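March, morning, second pot of tea

Picked up the glaze tests again now that the kiln room has stopped smelling of wax. The Quintana white is still giving me grief – lovely and buttery on the inside of the bowls, then crawling back from every foot ring like it's been insulted. I've sieved it twice through the 80 mesh and I'm fairly sure the trouble is how thick I've been dipping, so today's batch got a splash more water and a count of 2 in the bucket, no longer.

Tiles 1 to 18 are on the middle shelf, Adel clay at the front and Teller stoneware behind. Please don't shuffle them, I did that last time and spent a whole evening squinting at underglaze pencil!
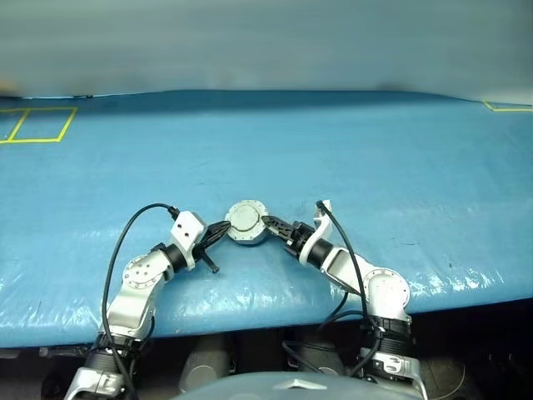
*Round metal disc over the blue tarp, bolt holes around the rim.*

Bisque went up to 800 and then I lost my nerve and held it there longer than planned. The Teller pieces came out a bit thirstier than I like, so anyone glazing them should sponge first and let them sit a good while. The Adel is behaving beautifully, bless it.

Ash glaze next. I have 77 grams of the washed wood ash left in the Fundel jar (the one with the cracked lid) and would love to keep enough back for a second line blend, so if you need ash, take the unwashed stuff from under the bench and wear gloves, it's very caustic.

Still to do: weigh out the copper tests, scrape the bottom shelf, find out where the good sieve brush has wandered off to.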